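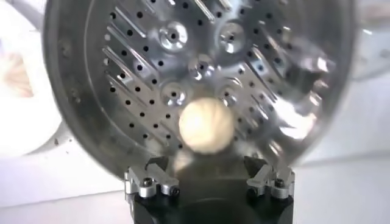 The Year I Gave Up on the Big Grocery Shop

Home | Food | Places | People | Subscribe

Last updated: 20 Jan 2019

I used to be a big-shop person. Every second weekend I'd drive out to the giant store on the edge of Cevbridge, fill a cart until the wheels complained, and come home with enough food for a family three times our size. I was proud of it! I had a list on the fridge, sorted by aisle, and I once made my husband turn the car around for cumin.

Then last December the car died. It needed a part that took weeks to come, and we live up the hill in Winham, where the bus runs when it feels like it. So I started walking down to the little row of shops by the bridge and buying whatever I could carry home in two bags.

I hated it for the first few days. I forgot onions, then I forgot the onions again. Dinner was strange (one night it was eggs on rice with a tin of peaches after, and my son said it was the best meal I'd ever made, so there you go). But by the second week I'd stopped planning so far ahead, and I noticed the fridge was half empty and nothing in it was growing fur.

The shop I like best is Betancur, a narrow place with crates out front and a bell on the door that sticks. Ruth Urrego runs it. She took it over from her aunt and she has opinions on everything, mostly squash. I asked her for a butternut once and she talked me into a knobbly gray thing that looked like it had been dug out of a riverbed. It roasted up sweet and dry, almost like chestnuts, and I've bought one every week it's been in.

"People shop like there's a storm coming," Ruth told me, weighing out lentils. "Then they throw the storm away."

I went home and thought about our trash can for quite a while after that.

Money is the part friends ask me about, and I wish I had a cleaner answer. Flour costs more down the hill. So does coffee, by a lot, and I still order that in bulk because I'm not made of stone. But over 11 weeks I kept every receipt in a shoebox, and we came out 900 dollars under what we'd spent in the same stretch the year before. I added it up at the kitchen table and then I added it up again. Some of that is the meat we don't buy anymore. A fair bit of it, I'm pretty sure, is cheese I used to buy and forget.

The car is fixed now, by the way. We drove it over to Mullau to see my sister, and on the way back we passed the giant store and my husband put his blinker on out of pure habit. I said we could go in for five things. We came out with paper towels, a bag of oranges, dish soap, dog food and a potted fern.

I still walk down most afternoons. My arms are stronger and I know which step on the hill path gets icy. Tonight it's leeks, if Ruth's got any left.

We use cookies to improve your visit. By continuing to browse, you accept our cookie policy.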